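机器能否承担家务与车间杂务：访Gitora作业评估部Bożena Olszewski

本刊编辑部

关于机器何时能够进入家庭、替人完成日常劳动，近年来各方说法不一。企业发布的演示材料日益丰富，而可供采购单位、养老服务机构和中小型工厂参照的独立评估仍然偏少。为此，本刊于十二月在Dadville对Gitora作业评估部负责人Bożena Olszewski进行了专访。Gitora长期从事服务类与轻工类自动化设备的第三方作业评估，本身不生产整机。访谈在该机构的会议室进行，历时一个上午，以下内容经受访人审阅，个别处作了文字上的精简。

一、关于“会做”的含义

访谈从一个看似简单的问题开始：现在的机器会不会叠衣服。

Olszewski没有直接回答。她首先请编辑部说明“会”字所指为何。“如果问的是有没有一台机器曾经把一件衣服叠好，答案早就有了，而且不止一家做到过。如果问的是把一台机器放进一户普通人家，早晨交给它一筐洗净的衣物，傍晚回来时衣物都已叠好、分类、放入柜中，其间没有人过问，那么在我们评估过的设备里，目前还没有可以写进合格结论的。”

她表示，两种说法之间隔着相当长的一段路，而公众讨论往往把两者混为一谈。Gitora的评估报告因此将作业能力分为四个等级：在固定布置下完成单项动作；在固定布置下完成整道工序；在未经布置的环境中完成整道工序；以及在未经布置的环境中长时间连续作业，并能自行处理一般性的差错。她说，市面上的多数宣传材料展示的是第一级，部分达到第二级，而购买者心里想的几乎都是第四级。

“我们在评估合同里要求委托方先勾选等级，再谈测试。”她介绍说，“有的委托方到这一步就停了下来，回去重新写需求。我认为这是好事，省下的是双方的时间。”

编辑部问及等级之间的难度差异，Olszewski以牛仔裤为例作了说明。牛仔裤面料厚，裤缝和腰头有一定的硬度，折好之后能够保持形状，在各类衣物中属于对机器较为友好的一种。在平整的浅色台面上对折一条摊开的牛仔裤，第一级的设备可以做到。换到床上，情况随即不同。床垫受压会下陷，床罩会跟着手指一起移动，织物之间的摩擦使得裤腿在拖动时带起下面的一层。机器以为自己夹住的是一层布，夹起来的可能是两层，其中一层属于床罩。

“人做这件事的时候，手指会告诉他夹住了什么。”她说，“他甚至不用看。我见过许多人一边看电视一边叠衣服，眼睛根本不在手上。机器目前主要靠看，而床上恰恰是最不容易看清楚的地方。”

二、床铺为何成为难点

在Gitora的作业清单上，与床有关的项目单列一章，包括整理床面、叠放衣物、更换枕套和收拢毯子等。Olszewski解释说，最初的清单没有这一章，衣物折叠统一放在桌面上进行。后来评估人员入户走访，发现相当一部分家庭根本没有一张可以腾出来叠衣服的桌子，衣服收进来就放在床上，人坐在床沿上叠，叠好的先摞在床尾。评估项目于是作了调整。

走访共涉及16户家庭，房屋面积、家庭人口和生活习惯各有差别。她特别提到，走访时不要求住户事先收拾房间。“房间收拾好了，我们看到的就是客厅杂志里的房间。机器买回去，面对的是晾衣架、没有拆的快递、堆在角落里的换季衣服，还有孩子的毯子。”

她谈到织物的图案问题时说得较为详细。工业场景中的工作台通常为单一颜色，与工件反差明显，算法区分前景和背景并不费力。家庭里的床罩则常常是花色繁多的，有的由许多方格拼成，每一格的图案和底色都不相同。深色裤子落在深色格子上，边缘便难以辨认；落在浅色格子上，又会显得轮廓十分清晰。同一条裤子横跨几个方格，机器可能把它看成几件东西。再加上旁边一条揉成一团的毯子，哪里是裤脚、哪里是毯子的褶皱，单凭一个视角未必能够判断。

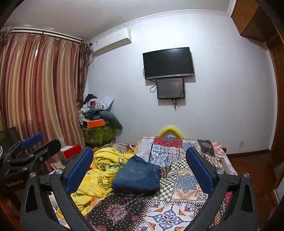 有读者在本刊上一期刊发选题预告之后来信，对这一类讨论提出了不同意见，信中写道，普通家庭叠一条裤子用不了多少工夫，把力气花在教机器叠裤子上，远不如先让它学会擦地、倒垃圾和搬重物，老年人真正吃力的是弯腰和提举，叠衣服坐着就能做，有些老人还把它当作一种消遣。

编辑部将来信内容转述给了Olszewski。她对此基本表示赞同，并认为来信触及了评估工作中一个长期存在的偏差。“研究单位选题时，考虑的往往是这件事在技术上有没有代表性。叠衣服有代表性，它把柔性物体、双手配合、视觉遮挡都放在了一起，所以大家都在做。至于住户最需要的是什么，要另外去问。”

她说，在走访时，评估人员请每户人家列出最希望交给机器的家务。弯腰捡拾地面物品、清洁浴室和搬运桶装水被提及得较多，叠衣服虽然也在其中，位置并不靠前。有一位住户明确表示不愿意让机器碰自己的衣服，理由是衣柜里的顺序只有她自己清楚，别人叠过之后她要重新找。

“不过我也想为叠衣服说一句话。”她补充道，“能够在床上把一条裤子叠好的设备，它的手和眼睛多半也能做别的事情。它可以把掉在地上的毛巾捡起来，可以把被子从老人脚边拉开，防止绊倒。我们把叠衣服当作一把尺子用，量出来的结果对其他作业也有参考价值。前提是写报告的人要说明这是一把尺子，不要写成一项已经可以交付的服务。”

三、从人手到机器：示教数据的来源

谈及机器如何学习此类作业，Olszewski介绍了目前较为常见的几种做法。一种是由操作人员远程控制机械臂，在真实设备上反复完成动作，系统记录下每一次的轨迹。另一种是由人手持与机器末端结构相同或相近的夹爪，直接在家庭环境中做家务，夹爪上的相机记录画面，开合程度和空间位置也同时保存。后一种方式不需要把整台机器搬进住户家里，采集的场所因而可以更为多样。

她认为手持方式的推广对家务类作业的影响是实质性的。“过去的数据多半来自实验室，实验室里的床是为了实验买的，上面铺什么由工程师决定。手持夹爪进入真实的卧室以后，数据里出现了各种各样的床单、窗帘和杂物，光线也不再由人安排。模型见过这些东西，和没有见过，差别在我们的测试里可以看得出来。”

她同时指出了这种方式的局限。人拿着夹爪做事时，虽然失去了手指的触觉，却仍然保留着整条手臂和全身的感觉，床垫软不软、布料有没有被带起来，他通过手柄仍能察觉到一部分，并在不知不觉中作出调整。相机记录了调整的结果，没有记录他为什么调整。机器学到的是动作，对引起动作的那份阻力一无所知。

“所以我们看到一种典型的失误。”她说，“机器的动作很像人，节奏也像，到了该提一下的地方就提一下。可是人提那一下，是由于布料卡住了；机器提那一下的时候，布料并没有卡住。动作是对的，时机不对，裤腿就从夹爪之间滑出去了。”

编辑部问，是否可以通过增加数据量来解决。她的回答较为审慎。数据量增加以后，常见情形下的表现会有改善，这一点在评估中得到了反复印证；对于少见的情形，改善就慢得多。她举出的少见情形包括：裤兜里有东西、裤子是反面朝外的、拉链勾住了另一件衣物、毯子的一角压在裤子下面。这些情形单独看都不常出现，但一户人家每周总要碰上其中的某一种。

她还谈到采集时的隐私保护。卧室属于住户最不愿意示人的空间之一，墙上、床头、柜门上的物品都可能透露个人信息。Gitora在承担数据质量审查时，要求采集单位向住户逐项说明相机能够拍到的范围，住户有权在事后要求删除任何一段记录。“有的采集单位觉得，告知书签过字就可以了。我们要求再问一遍，而且要在住户看过画面之后再问。看过画面的人，给出的答复往往和签字时不一样。”

四、对夹爪本身的看法

在硬件方面，Olszewski认为业界的注意力正在从“手越像人越好”转向“手够用就好”。两指平行开合的夹爪结构简单，维护方便，更换指尖衬垫也不需要专门的技师，在轻工和家务作业中占有相当比例。多指灵巧手在演示中表现突出，但在Gitora的连续作业测试里，因故障退出的比例偏高，维护记录也更长。

她提醒说，两指夹爪处理织物时存在固有的限制。两指合拢只能形成一个夹持区域，要把一块布展平，通常需要两只夹爪配合，一只固定，一只牵引。牵引的方向稍有偏差，布料就会形成斜褶。人在这时会用手掌把褶皱抹平，夹爪没有手掌，只能用手指的侧面或底部去推，推的力量小了没有作用，大了又会把整件衣物推走。

“衬垫的材料很关键，可是在产品说明书里很难找到相关的内容。”她说，“衬垫太滑，夹不住薄衬衫；太黏，放下的时候衣服跟着手指走，刚叠好的角又被掀起来。我们的评估人员在记录表上专门为‘释放’留了一栏。很多团队只统计抓取成功与否，放手这个动作没有人看，而叠衣服的质量有一半取决于怎样放手。”

谈到这里，她提到Gitora内部曾有过一次争论。部分评估人员主张，叠放结果应按几何标准打分，例如边缘是否对齐、高度是否均匀。另一部分人员认为，住户并不拿尺子量衣服，只要能平稳地放进抽屉、取出时不散开，就应当算作合格。讨论的结果是两套标准并行，几何评分供研发单位参考，使用评分供采购单位参考，报告中分别列出，不作加总。

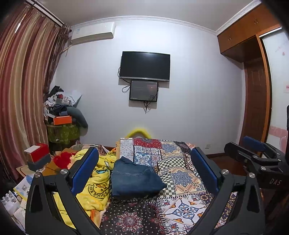
叠起的深色牛仔裤置于拼布图案的床罩上，左侧为堆起褶皱的黄色毛绒毯。

按照Olszewski的说法，两套标准之间的分歧在牛仔裤上体现得最为明显。折成一团、边角参差的牛仔裤，几何得分不会高，放进抽屉却没有任何妨碍。衬衫恰好相反，外形看上去整齐的一叠，领口内侧可能已经压出了折痕，住户第二天拿出来还要重新熨烫。她说，如果只看几何得分，研发单位会把精力放在把裤子折得更方正上面，而住户真正在意的衬衫领口却没有人去改进。

她因此主张，评估标准应当由使用者参与制定，并且要按衣物的种类分别制定。“我们请做了多年家政的人来看测试，他们指出的问题和工程师指出的完全不同。工程师看速度和成功率。家政人员看的是袜子有没有配对，内衣有没有和外衣混放，还有叠好的东西是不是放在了主人伸手就能拿到的地方。”

五、一组测试及其说明

应编辑部要求，Olszewski介绍了Gitora最近完成的一组床面折叠测试。测试共进行1177次，使用的衣物分属四个类别，由住户提供，不作熨烫或其他预处理。每次作业的时限为600秒，从机器第一次接触衣物时起算，到机器自行判定完成为止。超时、衣物落地、需要人员介入，均记为未完成。

编辑部询问总的完成率。她表示，受评设备来自多家委托单位，按照合同约定，具体数值只提供给委托方，不便公开；可以公开的是若干定性的结论。

第一个结论涉及起始状态。衣物由人摊平后交给机器，与衣物随手丢在床上交给机器，完成情况相差悬殊。凡是宣传材料中从摊平状态开始的演示，采购单位都应当追问，摊平这一步由谁来做。她说，在她个人看来，摊平比折叠更难，所需的时间也更长，把它交给人来做，机器承担的就只是工序里较为轻松的后半段。

第二个结论涉及“自行判定完成”。相当一部分未完成的记录并非由于折叠动作失败，问题出在机器不知道什么时候应当停下来。有的设备已经把衣物叠好，却因某个角没有对齐而继续调整，越调越乱，直到超时。也有设备在衣物尚未折到位时就宣布结束。Olszewski认为，对“足够好”的判断是人类做家务时极为重要的能力，它随场合变化，来客人时叠得讲究一些，平时马虎一些，而现有设备普遍没有这样的概念。

第三个结论与周围物品有关。床上只有一件衣物时，设备表现较为稳定；旁边有毯子、枕头或其他衣物时，夹错对象的情况明显增多，尤其是在物品相互压叠的时候。评估人员据此在报告中建议，委托方在训练时不要把床面清空。“有一家委托单位照做了，下一轮测试时情况有所好转。这件事并不需要什么新的理论，把房间原来的样子保留下来就可以了。”

她还说明，测试中不计算人员在场陪同的时间，而这在实际使用中是一项真实的成本。设备运行时，评估人员须在旁边值守，随时准备按下急停按钮。若将值守时间计入，目前任何一台受评设备都谈不上节省人力。她要求采购单位在测算投入产出时，把值守人员的工时如实列上，待设备能够在无人值守的条件下安全运行，再将这一项去掉。

六、车间里的情况

访谈的后半部分转向车间。Gitora除家务类评估外，也承接轻工企业的委托，内容涉及分拣、装盒、贴标、上料以及工位清理等杂务。

Olszewski表示，人们通常认为工厂比家庭容易，总体上可以这样说，但需要区分工厂里的哪一部分。主线工序早已实现自动化，节拍固定，物料规整，问题不大。难的是主线旁边的那些零散活计：把倒下的纸箱扶正，把混在一起的配件分开，把用过的抹布收走，下班前把台面清理干净。这些工作在岗位说明书上往往没有名称，由最近的那个人顺手做掉，工时也没有单独统计。

她以服装批发企业Piątek的仓库为例。该仓库接收退货衣物，需要拆包、检查、重新折叠并装入新袋。企业原计划以机器替代折叠工位，委托Gitora进行前期评估。评估人员在现场工作一段时间之后发现，折叠工位上的工人除了折叠以外，还同时检查污渍、闻有无异味、摸口袋里有无遗留物品、判断拉链是否顺畅。折叠只是这些检查的外在形式，工人在翻动衣服的过程中完成了全部检查。

“把折叠交给机器，检查就要另设岗位。”她说，“企业算下来，人没有减少，工序反而多了一道。我们在报告里如实写了，建议暂缓。企业方面起初不太满意，后来采纳了另一项建议，由机器负责把检查合格的衣物装袋封口，折叠仍由人来做。这套装袋设备用的是Trostix，目前运行平稳，每周一上午例行停机保养。”

她认为这个案例具有一定的普遍性。把一项工作拆成动作来看，常常会漏掉附着在动作上的判断。机器可以复制动作，判断却没有被写进任何一份需求文件，等到机器上线、判断随着人一起离开以后，问题才会显现出来，那时再去追溯，已经很难说清是从哪一天开始的。

编辑部问到一线人员对机器的态度。她说，反对的声音没有外界想象的那样强烈。工人关心的首先是安全，其次是机器出了差错由谁负责收拾。有几位工人向评估人员提出，如果机器装错了袋子，而考核指标仍然算在工位上，那么他们宁可不要机器。她把这一条原样写入了评估报告，并建议企业在引入设备前明确差错的归属。据她了解，Piątek随后修订了考核办法，由设备造成的差错单独登记。

七、养老与照护机构的期待

近年来，养老与照护机构成为服务类设备的潜在采购方。Dadville的几家照护机构曾就换洗衣物的整理向Gitora咨询。Olszewski对此持谨慎的支持态度。

她介绍说，照护机构的洗衣房介于家庭与工厂之间：衣物种类有家庭的杂乱，数量又接近工厂的规模，而且每一件都有主人，不能放错。机构员工在整理衣物上花费的时间相当可观，这些时间原本可以用来陪伴老人。从需求的角度看，这里比普通家庭更适合作为起步的场所。空间可以预先规划，设备旁可以设围栏，洗衣房里也没有儿童和宠物。

她提出的保留意见主要有两点。其一，衣物上的姓名标签必须由人工或独立的识读装置核对，不应由折叠设备在折叠过程中顺带识别，标签一旦折到里层便无从补查。其二，部分老人的衣物经过改制，例如将纽扣换成粘扣、在裤侧加开口，折叠方法与普通衣物不同，设备应当允许护理人员简便地指定“这一件不要处理”。她说，后一项功能在技术上十分简单，却是照护人员在座谈中提得最多的要求，而送来评估的设备里具备这一功能的极少。

编辑部追问，是否意味着家庭市场应当暂时放在一边。Olszewski认为不必如此，两方面可以并行，但宣传口径需要有所区别。面向家庭的产品，在现阶段宜作为试用设备提供，由企业承担维护和撤回的责任，并在合同中写明设备不能做的事项。“我一直建议企业把‘不能做什么’放在说明书的前面。目前的惯例是放在后面，字号也小一些。”

八、对采购单位的建议

在访谈临近结束时，编辑部请Olszewski就采购问题提出若干可操作的意见。

她建议，采购单位在观看演示时应当要求使用自己的物品。带一条自己单位的床单、几件真实的待洗或已洗衣物到现场，请供应商当场作业，所得的信息多于任何一段录像。若供应商以设备需要预先训练为由拒绝，可以请其说明训练需要多长时间、由谁承担费用、换一批衣物后是否需要重来。

她还建议查看连续录像。经过剪辑的画面即使注明了播放速度，也看不出两次成功之间隔了多久、有没有人走进来重新摆放过物品。Gitora在评估中一律采用不间断的固定机位录像，并将全部录像与报告一并移交委托方。

对于合同条款，她的意见是将验收放在使用地点进行，验收时的环境由使用单位布置，供应商不得提前清理。验收周期应当覆盖至少一次换季，使厚重衣物和轻薄衣物都有机会进入测试。涉及卧室等私人空间的，应当对相机的开启条件、数据的保存地点和删除方式单独订立附件。

关于培训，她认为使用单位应当安排日常与设备共处的人员参加，管理人员可以旁听。此前有单位只派管理人员受训，设备到位后，洗衣房员工不知道如何在夹爪夹住衣物时让其松开，只得切断电源，随后每次重启又要重新校准。此类问题在培训中用很短的时间就能讲清楚。

九、关于时间表

编辑部最后请她谈谈，普通家庭何时能够用上真正意义上的家务机器。Olszewski表示，Gitora不对上市时间作预测，评估机构一旦作出预测，便会对自己的预测产生偏爱，进而影响评分的公正。她愿意谈的是应当观察哪些迹象。

在她看来，值得关注的迹象之一，是企业开始公布失败记录，并按原因分类。能够分类说明失败，表明企业对设备的边界有了认识。另一个迹象，是设备在遇到没有把握的情形时会停下来询问，而不是继续尝试。她还提到维修网点的建设和备件价格的公开，认为这些事项平淡无奇，却比动作的流畅程度更能反映一项产品是否已经准备好进入家庭。

谈到自己家中的情况，她说，家里的衣服仍由自己和家人来叠，地点也在床上。“我做这份工作以后，叠衣服比以前慢了。叠到一半，我会停下来想，刚才那一下我是怎么知道该把裤腿往回拉的。想清楚了就记在本子上，下次开会拿去问工程师。”

Gitora下一阶段的床面作业评估方案目前正在征求意见，拟增加毯子收拢和枕套更换两个项目，起始状态一律取自住户家中的实际情形，不作统一规定。有意参与的住户和机构，可通过本刊编辑部转交联系方式。

（本刊编辑部整理，受访人已审阅全文。文中观点属受访人个人及其所在部门的专业意见。）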